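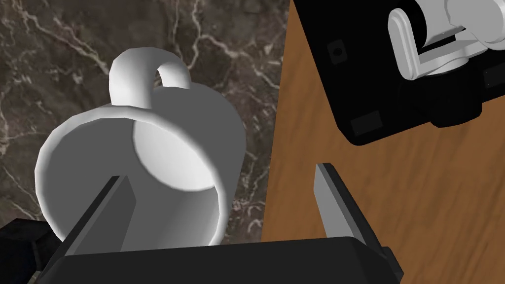 The mug task in the Dulard simulator, with the second gripper over at top right.

517 shares
7 comments

I'd been at the Maltthorpe open day for less time than it takes to find the loo when a man in a fleece asked me if I wanted to watch a robot have a go at a mug. Well, of course I did! I'd come up on the train for exactly that sort of thing. He took me past the coffee urn to a desk with two screens on it and a woman eating a satsuma, and she turned out to be the person I was there to interview.

She's one of the engineers on Dulard, the simulator the Isorura team have been building for their two-armed robots. She asked me to leave her name out ("my mum googles me"), so she's just going to be the engineer from here on.

The mug was a plain white one, tipped over with its handle in the air, and there were two dark gripper fingers open wide underneath it. Behind it was a brown stone worktop with pale veins running through it, right up against a wooden surface. I said it looked like a posh kitchen showroom.

"Everyone says that," she said. "The marble is mine. I got carried away one evening. But it's useful, all that pattern. If the robot has only ever seen a mug on a plain grey table, it gets very confident about plain grey tables and then you put it somewhere with a bit of life in it and it falls to bits."

I asked the obvious thing, which was why they bother with a pretend mug at all when there was a perfectly good shelf of real ones by the urn (I'd just used one). She laughed and put the satsuma down.

"Because I can drop this one as often as I like. We ran 3402 goes at mugs between September and now, and I haven't swept up once. On the real arms you do a handful before lunch and then a cable comes loose and that's your afternoon gone."

So what's hard about a mug? I pick one up every morning with my eyes shut. She said that was the trouble with the whole field, that the things people find easy are the things you can't explain to anybody.

"Think about where you'd grab it," she said. "You've got the handle, you've got the rim, you've got the body. If it's standing up, fine, lots of choices. Tip it over and half of those have gone, or they're pointing somewhere awkward. And it's round and smooth, so if you come at it slightly wrong it wants to roll out of the grip. A box is lovely. I'd do boxes all day."

She has five starting positions for the mug that she thinks of as the nasty ones, and this was one of them. I asked what made it nasty and she pointed at the left finger, which was right across the front of the rim, while the other one stood well away over the wood. "You have to decide whether that finger's going inside or outside," she said. "People decide without noticing. The robot has to be taught there's a decision to make."

Then a small boy in wellies squeezed in next to me and asked why it was white. The engineer told him, very seriously, that white is quite a tricky colour, as the inside and the outside can look nearly the same to a camera when the light's even. He asked if it could be green. She said she'd see what she could do. (I'd have voted green too.)

I wanted to know about the other arm, the one up in the corner, which was keeping out of it. Does it just wait its turn?

"Depends on the job. For some of them it holds something steady, or takes the mug off the first one. For a lot of them the clever thing is keeping it out of the way. You'd be amazed how much work goes into an arm not bumping its neighbour."

We talked for a good while about money, which I hadn't planned on. The Maltthorpe building is shared with a firm called Esteves, who make door seals and wanted somebody to take half the rent, and the open day was their idea. She reckoned most of the visitors had come for the door seals. I thought she was joking until I saw the queue at the other end of the hall. They were giving out keyrings, to be fair.

Would she have one of these robots at home? She took ages over that one.

"For the washing-up, no. I like washing up, it's the only time I'm not looking at a screen. My gran, though, she can't lift the kettle any more. If it could do her a cup of tea and put it down where she can reach it, I'd have it in tomorrow. We're a long way off hot tea. I wouldn't want you to write that we're close."

I've written that they're not close, then!

Before I left I had a turn at the controls myself, which is two handles and a pedal, and I sent the mug clean off the worktop at the first try. The boy in wellies did much better. The engineer pressed a key and the mug was back where it started, and there were three people waiting behind me, so I went and got a keyring.

Posted 2026-02-16

Share this
7 comments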